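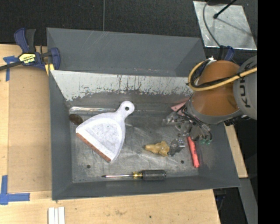 Progress report, second period
March
By Tatsuya Hamada

In this period we worked mainly on the reading room and on the loan of tools to the neighbors. I write first about the loans, where the most has changed since my last report.

We have now 190 members in the tool library. In the last period the rule was one week for every item, and many people told us it is too short for garden work. From the new year we allow two weeks, and a member can extend one time by telephone. The number of loans for the period is 867. Late returns did not grow, which I had feared a little.

Hinata Tanabe has finished the new catalog. Each item has now a number and a short text about its condition, written in simple words. The old cards from the Shimada hall are also copied in, except 11 cards that we could not read. She will ask the former members about these.

The reading room is behind the plan. The shelves from Beltano came in the wrong depth, and the exchange took longer than they promised on the telephone. Kenta Kikuchi has used the waiting time to paint the back wall and repair the window. We expect to open the room on a Tuesday afternoon next month, at first for three hours a week.

Two repair evenings took place. The first one was full. The second one had few visitors -- there was heavy rain and the bus did not run after 6 p.m. I would like to move the next evening to an earlier hour.

About the money: we are inside the budget for rent and printing. For heating we have spent more than planned, and I ask if we may use the rest from the printing line for this. Engelbert Holzer has checked the receipts and they are sent with the post. The Gendinard part of the grant is not touched yet, it is kept for the ramp at the side door. We have one offer for the ramp and wait for a second.

For the next period we plan the opening of the room, the ramp, and a short course about sharpening knives and garden shears.

Contact: Nuliline Neighborhood Tool Library, project office | Copyright Nuliline | Back to top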